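Bildale : l'atelier vélo de la Maison des mobilités rouvre ses portes en avril

Remise en état des cadres et prêt gratuit au programme de la nouvelle saison
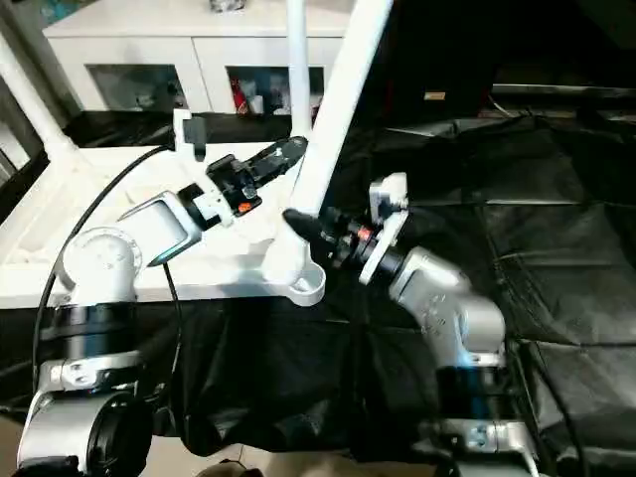 La Maison des mobilités de Bildale rouvrira en avril son atelier de réparation et de réemploi de cycles, fermé durant l'hiver pour travaux. Installé dans l'ancienne halle Hekis, l'équipement dispose désormais de 229 mètres carrés, contre 196 auparavant. La surface supplémentaire est affectée au contrôle et à la préparation des cadres, étape préalable à tout remontage. Les pièces y sont examinées à nu : tubes blancs de fort diamètre, tube vertical plus mince, douille annulaire à l'extrémité inférieure. L'examen porte en priorité sur les jonctions entre tubes, où se concentrent les contraintes mécaniques, puis sur l'alignement général de la structure. Les éléments présentant une fissure sont écartés et dirigés vers la filière de recyclage des métaux.

Au cours de la saison précédente, l'atelier a recueilli 382 vélos, provenant pour l'essentiel des déchetteries intercommunales et de dons de particuliers. Une partie d'entre eux a été remise en circulation après révision complète ; les autres ont servi de réserve de pièces détachées. La collectivité entend poursuivre dans cette voie et donner la priorité aux vélos de ville et aux modèles pour enfants, les plus demandés par les usagers.

Le service de prêt, baptisé Valtik, est reconduit dans les mêmes conditions. Il permet aux habitants de disposer gratuitement d'un vélo révisé pour une durée pouvant aller jusqu'à 30 jours, sur présentation d'une pièce d'identité et d'un justificatif de domicile. Un antivol est fourni avec chaque vélo. Les mineurs doivent être accompagnés d'un représentant légal lors du retrait et de la restitution.

La peinture des cadres — confiée jusqu'ici à un prestataire extérieur — fera l'objet d'une nouvelle convention avec la société Lục, spécialisée dans les revêtements en poudre. Les teintes claires seront conservées pour l'ensemble du parc de prêt, afin d'améliorer la visibilité des cyclistes en soirée.

L'atelier sera accessible au public de 14 heures à 18 heures, sans rendez-vous pour les petites réparations. Le contrôle d'un cadre ou le remplacement d'une transmission nécessite une inscription préalable à l'accueil de la Maison des mobilités. Les dons de vélos, même incomplets, sont acceptés aux mêmes horaires, à l'entrée latérale de la halle.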